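Zolla Plush Bed Blanket by Favus
Lavender-gray with pink and aqua flowers

If you have ever come home at the end of a long November day and wanted nothing more than to flop down on something soft, you already understand why we keep bringing this blanket back. The Zolla has been in our Mistthorpe shop for 7 years now, and it is still the one people reach out and pet on their way to the register (go ahead, we do it too!).

The ground color is a quiet lavender-gray with a velvety feel, and scattered over it are big, stylized flowers in pink and pale aqua blue. It's a cheerful print without being a loud one, and it gets along nicely with plain sheets, patterned pillowcases, and whatever happens to be lying on top of the bed on laundry day.

Good to know
Sizes: twin, full/queen and king
Care: machine wash cold, tumble dry low, no fabric softener please, it flattens the pile
Wash separately the first 2 times, and keep it away from anything with open Velcro
Item number: Hattar 293

A word about lint, as we get asked a lot. A brand-new plush blanket will shed a little onto dark clothes, so if you like to fold your black sweatshirts on the bed, give the blanket those first washes before you do. After that a quick shake out the back door now and then is plenty.

Shadi Shboul looks after our bedding orders and is happy to talk sizes with you, or to put one aside if you'd like to come in and feel it first. Blankets can be returned unwashed in their original bag.

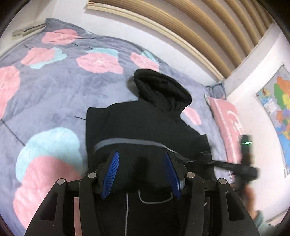 Zolla in lavender-gray, with a black hooded sweatshirt on top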